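Paju Storage Basket: Set-up and Use
Section 2. Sorting and filling the basket

Before you start
Wipe the basket with a damp cloth and let it dry fully. Do not use bleach or scouring powder.

1. Set the basket on a flat table with room in front of it for everything you plan to store. Fill it there, then move it to the shelf.

2. Spread the items out in one layer so that each can be picked up without moving another.

3. Sort by weight and by how easily a thing is crushed. Boxes go in first, soft goods next, dried plants last.

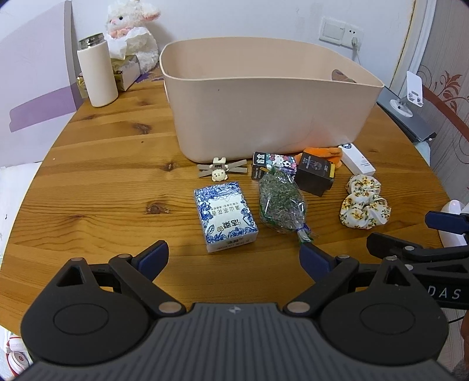

Small goods are the hardest to keep in order, and most baskets turn into a jumble because of them. Decide where each one belongs before anything goes in. A box of tea can stand against the side wall with its label facing you. Dried herbs in a clear bag, like the bundle tied with a small bow, should lie on top with nothing over them. A keychain figure or a scrunchie fits in whatever gap is left.

4. Place boxes on their long edge, largest first, working from the back wall forward.

5. Fill gaps with soft items — plush toys, hair ties, folded cloth. Do not force them.

CAUTION: Do not stack above the rim. Items may fall when the basket is lifted. 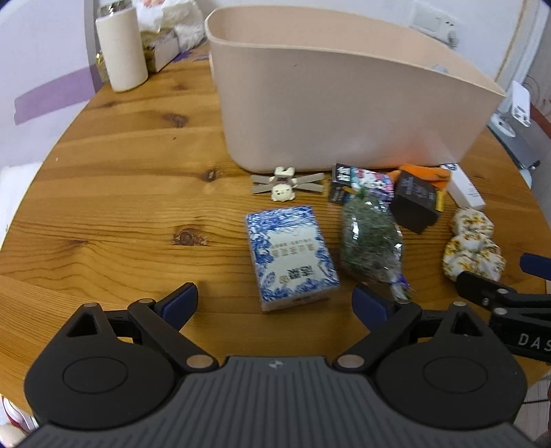

Text: Marcus Delacroix
Checked by: Masaru Miyazaki
March 25, 2020

6. Set figures on stands upright in a corner. If the stand has flat arms, keep them clear of anything that tears, such as a thin plastic bag.

7. Leave cups and tumblers out of the basket. Keep them on the table or in a cabinet.

NOTE: Tea picks up smells. If your herbs are strongly scented, use 2 baskets or put the tea in a sealed bag.

8. Lift with both hands under the base. Do not carry a full basket by the rim.

For shelf fitting, see page 12.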